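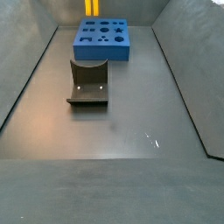

**Will the Jarwood creek path open in July as planned?**

The path is on schedule to open in July, and the money you granted us covers everything still left to build.

February 25, 2023

Dear Halima Mohammed,

What a winter it has been! The ground stayed firm much longer than we dared hope, so the crew kept going through weeks when we had expected to be indoors sorting bolts. The lower stretch, from the Nunthorpe Street gate to the old mill wall, is cleared and graded and has its first layer of gravel. I walked it after the heavy rain and the water ran off to the side just the way the drawings said it would. I may have cheered.

## Work finished since the last report

- Brush cleared along the whole lower stretch, with the big willows left standing
- Drain pipe replaced under the Nunthorpe Street gate
- 11 fence posts reset on the creek side
- Signed access agreement with the Tymoshchuk farm, including use of their field gate for deliveries

The Tymoshchuk agreement took the longest and I'm happiest about it. The family asked for a gate that closes by itself (they've had sheep on the road before) and for deliveries to stop during lambing. Both requests are written in, and the gate is already hung.

## The upper stretch

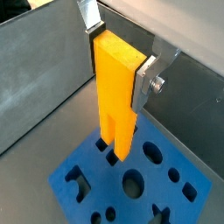

Past the mill wall the path splits in two, and we changed the layout there after the January site walk. The first plan had the branches peeling away from each other right at the wall, which would have meant cutting through the best patch of trout lilies in the valley. Now they run side by side for most of the way. Think of the yellow block with its two legs and the narrow gap between them: the left leg is our footpath, thinner and a little shorter, and the wider one that reaches farther down is the branch for strollers and wheelchairs. The lilies keep the strip in the middle. We like this layout so much better than the old one, and it needs less gravel!

## Money

The change in layout saved $2000 on stone and hauling. We'd like your okay to move that amount to benches and a handrail at the steep bit by the mill. No other budget line has moved. The timber bill from Clinance came in at the quoted price, and the boardwalk lumber is stacked under cover at the farm.

## Still to do

The boardwalk over the wet corner is the big job left. It will be 20 feet long, and the footings can't go in until the creek drops, so we've put it in late spring. Signs come after that. The school wants to paint the bird panels, and from the sketches I've seen so far the kingfisher is going to be a star.

One open question is parking at the Nunthorpe Street end. The town has asked us to wait for its spring traffic review before marking any spaces, and I'll send you the outcome when I have it.

With thanks,
Olesia Onyshchenko
Jarwood Creek Path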